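Resources > Talks > Breakfast at Work > Speaker notes

Setting a breakfast table people will use
Talk notes, Leanne Birkett
Share 7 | Comments 11

Start when the doors are shut. Say who I am, say that I ran the breakfast room at Tindall and now help other places set theirs up. Thank Heike Sauerland for having me. Mention that the handout has the shopping list, so they can stop writing.

Opening point. Most people in this room have a shared table at work and most of those tables have a box of cereal on them. Ask for hands: who ate at theirs this morning? Wait for the hands. When I asked this at Jarnulitz there were 67 people in the room and 11 put a hand up.

My argument is that people skip breakfast at work when they have to put it together themselves. Bowl in one cupboard, spoons in another, cereal on top of the fridge. By then the kettle is busy and they go back to their desk. A place that is already set gets sat at.

So, one setting. Go slowly through this part.

Mat first. It marks out the place and tells the next person where to stop spreading out their papers. Gray is good, it doesn't show much. Then bowl on the left, plate on the right, both on the mat. I like two different colors for these. At Tindall we had all white and people kept putting toast in the bowls.

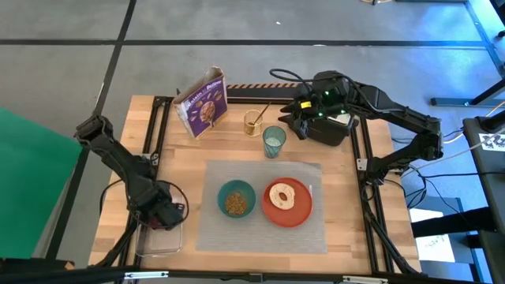
Portions come next. Keep them small. A heap of cereal in the middle of the bowl is plenty to start with, and anyone who wants more can reach for the box. Bagels get cut before they go out. A whole bagel needs a knife and a board, and then you have crumbs on two surfaces. Valentina Herrera asked me last time about gluten-free. Answer: separate plate, separate knife, separate end of the table.

Drinks go at the back, behind the mat. Sleeves knock over anything near the front edge. I also put the cereal box at the back, and I leave it out. Decanting looks nice for a day. Then someone asks what is in it and the box has gone to recycling.

Milk: do not leave it out all morning. Small jug, back in the fridge by 9:30. Noémie Ferrand will disagree with me from the floor about the time. Let her, she had a good point in December about rooms with big windows.

Pause for water. Check clock. If past the 20 minute mark, skip the Kaleck story and go to clearing up.

Kaleck story. They ordered 1,000 paper bowls to save on washing. The bowls were too light, and they slid when you put a spoon in. After a month they were back to ordinary ones and Roscoe Kincaid was still using up the paper ones for screws and paint.

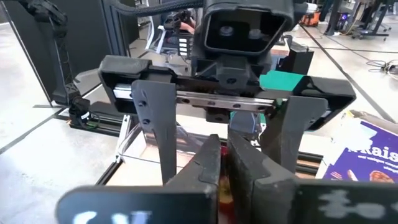

Clearing up is where most of these setups fail. Somebody has to know what goes where once the eating is done, and it has to be quick. My rule is one container per table for the small stuff – sachets, lids, wrappers, anything you can pinch between two fingers. A clear plastic one with thin walls does the job, and you can see from the doorway when it needs emptying. Solid colored tubs get forgotten. We had a green one at Gelto with a banana in it over a long weekend.

Bowls and plates stack by kind, cups go separately. Wipe the mat, then the table under the mat. People miss that second one. On a wood top, dry it straight after and don't leave the mat down damp.

Last slide is the handout link. Take questions. If nobody asks about cost, bring it up myself: the mats and bowls are the cheap part, the weekly shop is what they need to budget for.

Leave spare handouts by the door. Collect the clicker from Heike.

Contact: Leanne Birkett, Breakfast at Work | © All rights reserved | Back to top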